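Keeping the common room in working order

Air hockey is a simple machine, and most of what goes wrong with it comes down to housekeeping. Flimitz, an office building let to 5 small firms, keeps its table in a shared room alongside foosball, a sofa and a kitchenette. Umut Erdem looks after the equipment. His logbook, kept since the October the room opened, runs to 551 entries, and he will discuss any of them.

The table stands clear of the walls so that both ends can be played. Erdem sets it at an angle to the back wall, which leaves more elbow room at the near goal and keeps players' backs away from the foosball rods.

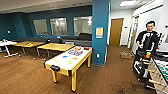 Level comes first. A long spirit level goes across the playing surface in both directions, then corner to corner. Erdem allows 3 millimetres of drift over the full length. Beyond that, a slow disc curves visibly toward one rail and the better players start choosing ends. He corrects it with thin shims under the feet and checks again a day later, after the shims have settled.

Fasteners are the second item. Erdem goes over every screw he can reach on the room's equipment twice a year, by hand, with a driver that fits the head properly. Power drivers are banned under house rules. Too much torque strips the thread in a plastic housing, and the repair costs more than the screw ever did.

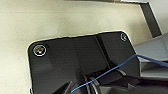

Plastic housings also mark easily, and the wrong cleaner will haze them for good. Erdem uses a barely damp cloth and no solvent. Matte black is the least forgiving finish, he says, and rounded corners like those on one such panel pick up a shine where hands rub them. Where a screw sits in a recess with a bright ring around it, he dries the ring with a cotton bud so that water does not sit against the head.

Dorin Toma of Stunorden, the tenant nearest the common room, takes a different interest. He drew up the kitchenette rota and the rules that go with it. Hands are washed between food and play, because grease on a disc ends up on the table. Glasses go upside down in the rack. The counter beside the sink stays clear, a rule that holds until mid-morning on most days. 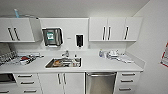
The shared kitchenette, with the dish rack at the left end of the counter and towel and soap dispensers above.

Toma's figures put the room's upkeep at $2294 for the past year, over half of it spent on cleaning. Game parts were a minor line. Discs wear at the rim and are replaced when a fingernail catches on the edge. Erdem orders his from Ene, a small supplier that sells them singly, and tries each new one against an old one before it goes into use.

Storage remains unsettled. Toma wants the discs in a drawer overnight. Erdem leaves them on the table, where a missing one is noticed sooner.
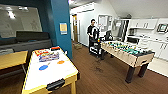
Foosball: rods and bearings

The foosball table needs less levelling and more lubrication. Erdem wipes each rod with a dry cloth, applies a drop of silicone at the bearing and works the rod through its full travel. Oil sprays are kept out of the room, as they drip onto the field and collect dust. Worn bumpers are changed in pairs. The next full service will be done jointly with Flistau, the building across the lane, which owns the only proper rod puller either of them has used.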